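3.2 Containers and covers in household sorting

The second part of the study deals with the things people keep fabric in, and with what they do to a piece of fabric before it goes in. We left this out of the first round of interviews and had to go back for it. Most of the people we spoke to did not think of a basket as storage at all. They thought of it as a place where cloth waits. One respondent in Porlow told Rocío Arancibia that her drawers were for clothes and her baskets were for "whatever I have not decided on yet," and we ended up using that line as a working definition.

We coded 758 entries from the household diaries. An entry is one act of putting a textile item away, as written down by the person who did it. Entries were short, often a single line, and the spelling was left alone. Feng-yi Tai and Rocío Arancibia coded the full set separately and then met to settle the entries on which they differed. Most of the disagreements had to do with the word "folded," which some diarists used for anything that had been made smaller. We split it into three codes: folded with edges matched, folded loosely, and pushed in. The third code was used only when the diarist said so or used a word that clearly meant it, such as "stuffed" or "crammed."

Dark, plain items were pushed in more often than printed ones. We did not expect this and do not have a full explanation for it. Several diarists wrote that a plain black cloth looks the same folded or crumpled, so they saw no point in folding it. Printed fabric was more often laid out flat first, even when it was going into the same basket. People wrote about wanting to see the pattern, or checking it for marks. Sheer fabric was treated with the most care of all, and it was also the kind most often listed as "left on the table" at the end of the day.

Cords and drawstrings need a separate note. In the Tuominen households, which had a larger share of curtains and bags than the others, 40 entries mention a cord. In nearly all of them the cord was dealt with before the cloth: pulled straight, brought together at the ends, or tied. One diarist wrote, "If I don't hold the strings they end up underneath and I have to start over." Another kept a clothespin in the basket for this purpose. None of the diary forms asked about cords, so the true number of items with them is likely higher than what we have.

The shape of the basket mattered less than we had assumed. Rectangular baskets with cutout handles were the most common kind in the homes we visited, and people filled them from whichever side was nearest. Few used the full width. Cloth was pressed down at one end and the other end stayed open for the next item, a habit that shows up in the diaries as "there was still room on the left" and similar remarks. Labels were present on a fair share of the baskets, but the diarists rarely mentioned them, and in two homes the label named something that had not been kept there in years.

Figure 4 gives a basket and a printed fabric side by side on a work table, with the black cloth already in the basket and the cords of the fabric held at their ends. The codes it illustrates are "pushed in" and "cord handled," in that order. The remaining codes are listed in the appendix, along with the diary form and the short guide given to the households on 03/02/2020. We turn next to the question of where the basket stands while it is being filled, and whether a table changes the result compared with a bed or the floor.

Figure 4. Basket with black cloth, and sheer fabric with a ginkgo leaf print and orange drawstring cords.

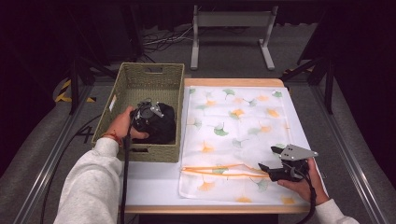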